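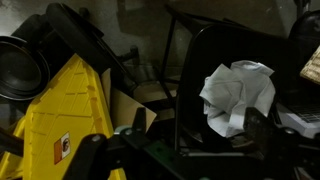
Vol. 8, p. 168

Clutter

Clutter is a collection of objects kept together without a fixed order, usually in a space that was meant for something else. The word is used both for the things themselves and for the condition of the room that holds them. It covers small accumulations, such as a kitchen drawer of string and batteries, as well as large ones, such as a storeroom in which furniture, signs, paper and equipment have been stacked on top of one another.

Mixed piles

A mixed pile is clutter in which objects of different size, shape and material lie against each other. A caution sign may rest on its side next to a round black bowl-shaped object, with crumpled paper close by. Plastic signs are common in such piles in shops, schools and offices. They are bulky, needed only now and then, and seldom have a shelf of their own. A bright yellow sign remains easy to find even in poor light, while black objects tend to merge with whatever is behind them.

Crumpled paper has a separate place in the literature on sorting. It takes up more room than flat paper and hides small items. Most handbooks advise flattening each sheet before deciding whether to keep it.

Causes

Piles of this kind usually form slowly. The first object is set down for a short time, and later ones are added to it. Mehrangiz Dehghan, in her handbook Sun on the Floor, calls the first object the "anchor" and notes that it is often a chair or a box. Other causes include moving, the closing of a room for repairs, and shared storage in which no person is responsible for the contents.

Sorting

The usual method is to work from the top down and from the outside in. Long or rigid pieces, such as rods and folded signs, are freed first where this can be done without pulling -- a rod drawn out from under a load can bring the rest down with it. Objects are then placed in groups on a clear stretch of floor.

The Dovument method, described by Hinata Higuchi and Dong-geon Kwon, uses 13 groups, among them paper, signs, seating, cords and "unknown." Items in the last group are labeled and kept until May, then discarded if no one has asked for them. A shorter version for homes, published by Patari, reduces the groups to 8 and drops the waiting period.

Good lighting is recommended throughout. Glossy dark surfaces and deep folds of paper are hard to judge in a dim room, and small parts are easily lost.

Safety

Tall piles should not be leaned on. Warning labels found on objects should be left in place, even when the object is to be thrown away. Chairs buried in a pile should be checked for damage before they are used again.

See also: Storage room; Caution sign; Wastepaper; Lost property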